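Can a Robot Clean Up Your Room Yet?

Most kids who write to us about robots ask the same thing. When can I get one that does my chores?
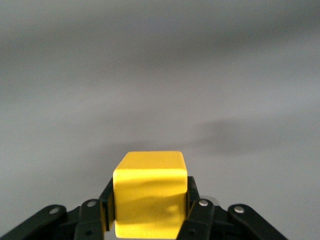
The short answer is not yet, at least not all of them. Some chores are much easier for a machine than others, and they may not be the ones you would guess.

Robots are already good at jobs that stay the same. In a factory, a robot arm can put the same part in the same spot all day long. At home, a robot vacuum can roll around the floor and suck up crumbs. It doesn't have to pick anything up, so it doesn't need hands.

Picking things up is the hard part. Think about a toy block. It has flat sides and it keeps its shape when you squeeze it. A robot with two fingers can close them on opposite sides and hold on. Now think about a sock. It flops. It might be inside out, or under the bed, or stuck to another sock. Where should the fingers go?

You solve that problem without thinking. Your eyes find the sock, and your skin tells you when you have it. A robot has to work it out from camera pictures and from sensors that measure things like how hard its motors are pushing.

Märta Haugen teaches robots to sort and put away small objects at a workshop called Skosto. Her team starts with blocks and then moves on to spoons, cups and cloths. In one test, the robot had 200 tries at putting a block in a bin. It got 178 right. With a folded washcloth it also had 200 tries, and it got 146 right.

"That sounds pretty good until you think about your own kitchen," she says. "Would you let someone put away the glasses if they dropped one out of every ten?"

Stores have the same trouble. A robot can carry boxes across a stockroom, but filling a shelf means handling bags, jars and soft fruit – all in one morning.

Words to know

Gripper: the part of a robot that grabs things. Some have two fingers and some have more.

Sensor: a part that measures something, such as light, distance or force.

Try it yourself

Put on thick mittens. Using only your thumb and one finger, pick up a block, then a coin, then a sock. Which one took the longest?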